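Old office tower: is a processor swap worth the bother?

Started by slowkettle, Monday

slowkettle
I keep being told that a secondhand office machine with a better processor dropped in is as good as a new one. Stosska sell the chips for 30 quid "tested and guaranteed", and I don't believe a word of it. Tested how? For how long? My brother-in-law bought a Prirley board on the same sort of promise and it lasted until March.

Anyway, the tower is on its side with the panel off and I've had a proper look round before spending anything. 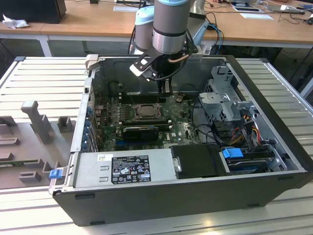

The graphics card sits just below the socket, and I'd want it out before doing anything else, whatever the guides say about leaving it in. I don't fancy leaning over that long shroud with a bare chip in play. The drives can stay where they are as far as I'm concerned. Has anyone done one of these and noticed a difference? A real one, please, with no benchmark screenshots.

Dirnireck
Done 13 of them for a charity shop. Yes, they feel quicker. Half of that was wiping the old system off, mind.

slowkettle
So you don't know which half did it.

Dirnireck
I know which half cost me money.

boateng_b
Leave the card in. It isn't in the way of the socket lever and every time you pull one out you risk snapping the little catch on the slot. People take far too much apart on these. Also check the power supply label before you buy a bigger chip. The sellers never mention that bit.

slowkettle
I'd sooner risk a catch than the pins. We'll have to disagree.

Laimutė Venckus
With boateng_b on the power supply, against him on the card. Give yourself room.

What I'd question is the advice to press the chip down once it's in the socket. Every video has somebody doing it. Line up the corner mark and the notches, let it drop the last bit under its own weight, and keep your fingers off. If it needs pushing, it's in wrong. 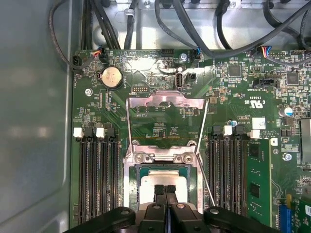
Laimutė Venckus

The load plate does the pressing when you bring the lever down. It feels horribly stiff the first time and that is normal. Look across the top of the chip before you close it, and if one corner is higher than the rest, lift it straight out and start again. Don't slide it.

Boateng
Different Boateng, before anyone asks. I've always given mine a light press at the edges and never killed a board. I think the "never touch it" crowd are repeating each other.

Laimutė Venckus
You've been lucky. I've straightened enough pins with a needle to have an opinion.

Jonalyn Calimlim
Nobody has asked about the board's firmware. It can fit the socket perfectly and still refuse to start if the board doesn't know the chip. Look up the list for your exact model. I wouldn't take Stosska's word for "compatible" either, they told me the same and I had to post it back at my own cost.

slowkettle
That's the most useful thing so far. The list is a mess but I think there are 2 that would work, and neither is the one they've been pushing.

Dirnireck
Put the 30 quid towards memory instead.

slowkettle
Everyone says that as well. Going to look up the part numbers tonight and I'll post what I find.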